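Review: Moltska Hand-Arm Safety Checklist Kit, second edition

The Moltska kit is a bound checklist, a set of laminated cell cards and a spreadsheet for logging deviations. It covers benches where an arm with a multi-finger hand works on household objects. We used it for two months at our Skillville bench, replacing a homemade list that had grown to three pages and contradicted itself.

The checklist has 16 items, grouped by when they apply: before power, before motion, during contact, after stop. Wording is plain, and each item can be answered yes or no. Our old list had entries such as "check cable," which operators read in different ways. Moltska asks whether the cable at the hand has slack through the full wrist range and whether any loop can catch on the workpiece.

The contact section is the strongest. It treats fingers inside an opening as a separate state from fingers around an object. While the hand is in that state, lateral moves are prohibited, speed is limited, and the operator must know the retract direction before entry. Lidded containers get their own card.

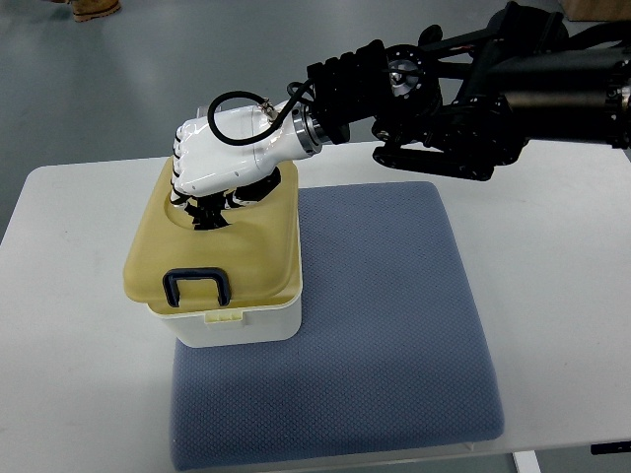

Recessed lid opening, fingers inserted. Card 2 applies: retract along the entry path only.

The fixture section is weaker. It assumes a rigid work surface, and soft pads get one sentence. A container on a cushion can tilt under load, and the kit gives no limit for downward force in that case. We wrote our own. The older Lakmont binder handles compliant surfaces better, although its cards are hard to read from a standing position.

The spreadsheet is adequate. Ours held 3,963 rows at the end of the trial and filtered slowly. There is no field for hand revision, so we added a column.

Floor rules are brief: keep the walkway clear, mark the reach limit, keep feet outside it during motion. The kit includes no floor tape. Mac Giolla sells a compatible set separately.

Recommended for benches with rigid fixtures. Others should plan on adding a page.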